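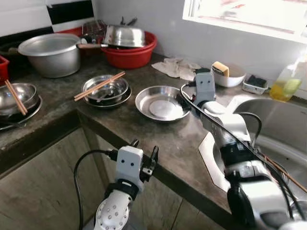 Stonditz build: frequently asked questions

Stonditz is a two-arm kitchen build put together in a shared workshop. These are the questions that come in most often. Part files and the wiring sheet are on the downloads page.

What does it do?

It handles dishes on a counter: steel plates, bowls, chopsticks. The current task list is pick up, move, put down and stack. It does not wash anything yet.

Why steel dishes?

They survive drops. They are also hard on the vision side, as a polished rim under window light gives poor depth readings. If your detector works on steel, ceramic is easy.

How does the gripper take a flat plate?

By the rim. The fingers come in from above, one inside the rim and one outside, and close until motor current reaches the limit in the config file. The default limit is 40 percent. Deep bowls use the same routine with a different approach angle. A shallow plate leaves little clearance under the outer finger, so calibrate the counter height first.

Can it pick up chopsticks?

One at a time, with rubber pads on the fingers. A pair is unreliable – the sticks roll against each other as the gripper closes. Aníbal Zapata is testing a grooved pad. The drawing will be posted when it holds up.

Which controller board do I need?

The Wolley board, revision 2 or later. Revision 1 drops packets when both arms move at full speed, and no firmware fix is planned.

How long should the cables be?

Cut the wrist cable to 134 cm. Leave a free loop at the wrist so that full rotation does not pull on the connector. Strap the cable to the forearm, never across a joint. Check the loop for wear every 46 hours of running time.

Is it safe near a sink?

The arms are not sealed. Keep the power supply off the counter and plug it into a GFCI outlet. The software has a keep-out zone for the basin; draw it larger than the basin itself. Do not run the arms with the faucet open.

Do I need both arms?

No. Set arms: 1 in the config and skip the second calibration step. Handover and two-hand lifts are then disabled. Large pots are outside the payload either way.

Can I use Salminen grippers?

Yes, with the adapter plate. The bolt pattern differs and the finger offset has to be re-entered by hand.

What is Stitus?

The logging tool. It records joint positions, motor current and the camera streams to one file per run. Attach that file to any bug report, along with the firmware version.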